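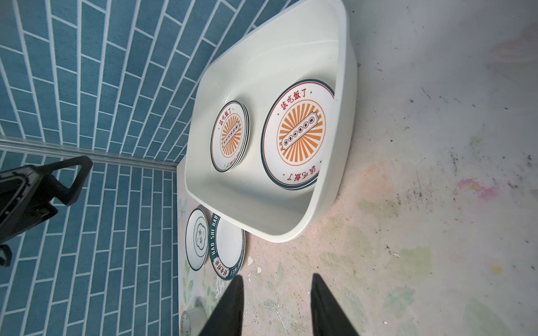 Search this site Enter keywords Go
2 min read

Adard Shared Kitchen – Minutes of the Dishware Meeting
Jan 12, 2023

Present: Ikechukwu Effiong (chair), Zahira Wattimena (minutes), members from Tukia and Plorkov.

1. Minutes of the last meeting
Approved with one correction. The Plorkov order was for 26 bowls.

2. Plates
Zahira went through the patterns. Members asked to keep the sunburst plates together as one set and the plates with the lettered green rim as another. Plain white ones can go with either. Agreed. 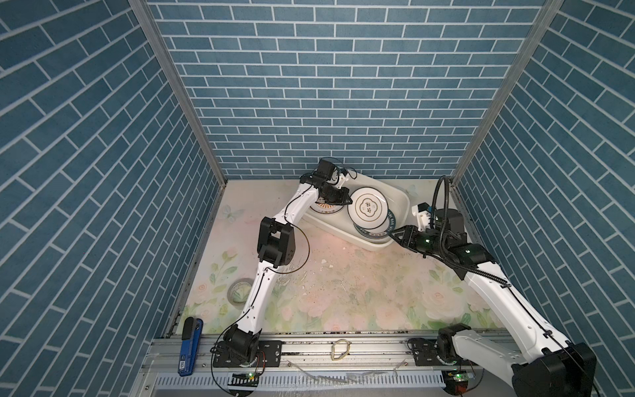 Item 2: dishes in the white basin, blue brick walls behind.

3. Putting dishes in the basin
Ikechukwu asked that larger plates go in first and that cups stay out of the basin. Tukia members said they had been stacking by size already – no change needed on their side. A written note will go up by the shelf.

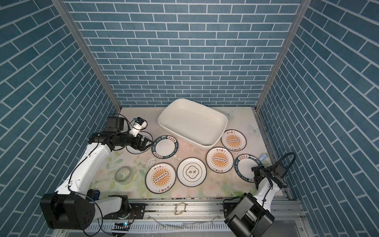

Six plates out on the flowered mat, three of them with the sunburst.

There was some discussion about tape being left among the dishes. Rolls go back in the drawer after use. Zahira to label the drawer.

4. Mat and cleaning
The floral mat is stained and needs a proper scrub. Adeleke quoted $51 for a new one of the same size. Members preferred to clean it first and look again in April. Crumbs to be wiped up before any plates are set down. 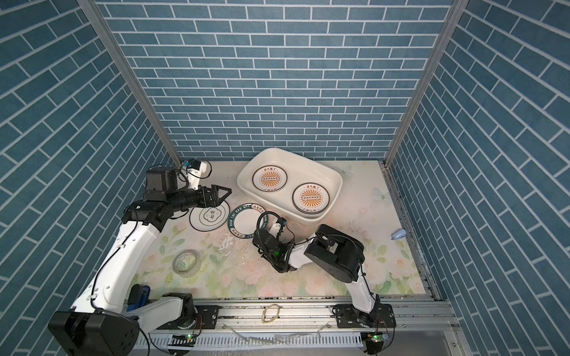 Two sunburst plates in the basin, two other plates and a roll of tape on the mat.

5. Budget
Balance is $426. No spending approved at this meeting.

6. Other business
Plorkov asked for a second basin – held over. Ikechukwu will get a price.

Actions
Zahira: drawer label, note by the shelf.
Ikechukwu: basin price, scrub brush from the supply closet.

Next meeting in April, same room.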